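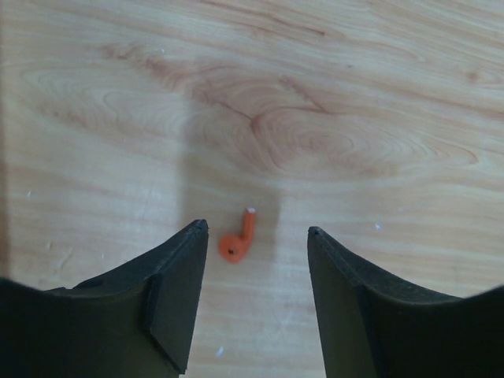

Gripper fingers open over a light wooden tabletop.

To: Plarna Dental Staff List
From: Jeptoo Kioko, Clinical Services
Subject: Re: Fluoride varnish recall at the Honville clinic

Dear colleagues,

Thank you to those who replied on the recall schedule. Tane Wihongi's message is quoted below so that the Trinddale front desk, which was added to this list on Thursday, can follow the discussion.

> Under the present schedule, every child under 10 is called back at
> six months for varnish, whatever the result of the last exam. Of the
> 175 families we wrote to this spring, 62 have not booked. Several
> parents told us that they could not take another morning off school.
> Could the low-risk children be seen once a year, and the open times
> given to those with active decay?
>
> Tane Wihongi
> Honville

The clinical group has considered this request and does not support a yearly interval for all low-risk children. A dentist may extend the interval for an individual patient, provided that the reason is written in the chart and the parent has been told. Children with active decay, or with a new filling since the last visit, should be offered varnish every three months.

With regard to missed school, Honville will open four late-afternoon appointments each week, beginning in June. These are reserved for varnish and short exams and should not be used for fillings. Please offer them first to the families who have not yet booked.

Reception staff are asked to telephone these families before sending a second letter. Ashton Tautahi has revised the call script, which now includes the advice on eating and brushing after treatment. The old version mentions a fee that no longer applies and should be discarded.

Questions about charting may be sent to Cornel Stanciu. Requests for additional varnish stock should come to me by noon on Thursday, with the clinic name in the subject line.

Sincerely,

Jeptoo Kioko
Clinical Services
Plarna Dental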